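14 July 2021 – audience test notes, Mirari (comedy quiz pilot)

Ran the rough cut for 31 people. Sota Kikuchi calls the laughs "strong." I counted 5 in the first half, two of them at the host's mic dropping out.
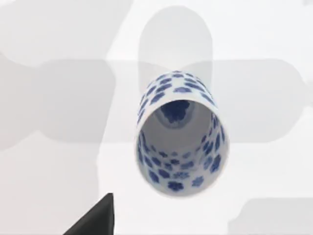
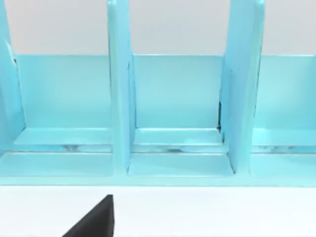
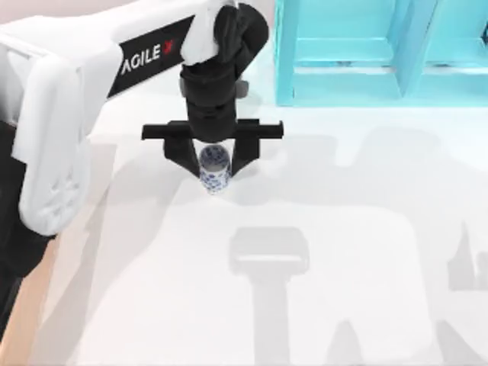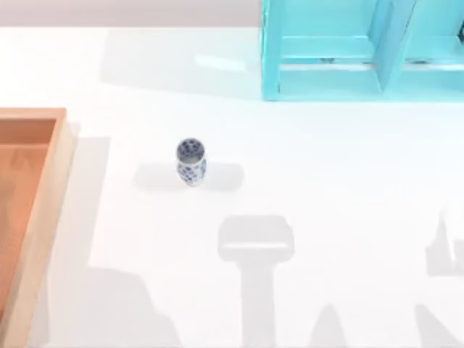 Lastatska wants the laugh track up for the second cut. I doubt it helps – the Ullis sketch died with the track on. Trying it dry first. Score sheets are in box 1122. Heiskanen still says it will be on air by December. We'll see.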